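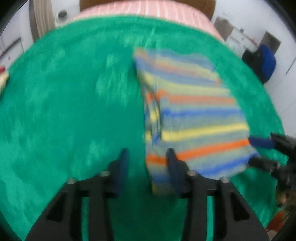
Geddes_Moderator
Role: Category Moderator, Laundry and Textile Care

Filed under: Home & Garden > Fabric Care

Members are reminded that striped knits in mixed colours should be washed in cold water and dried flat. Tumble drying is not recommended.

Woltuneo wrote:
I must respectfully disagree. A low tumble for 23 minutes has caused no loss of shape in my garments since November.

Kira_23 wrote:
The care label should prevail. Wool and acrylic behave quite differently.

Geddes_Moderator wrote:
Agreed. The guidance is amended to read "unless the label permits".

Comments (2)

Rakance: Does this apply to cotton knits?

Woltuneo: Cotton will shrink a little. Please check the label first.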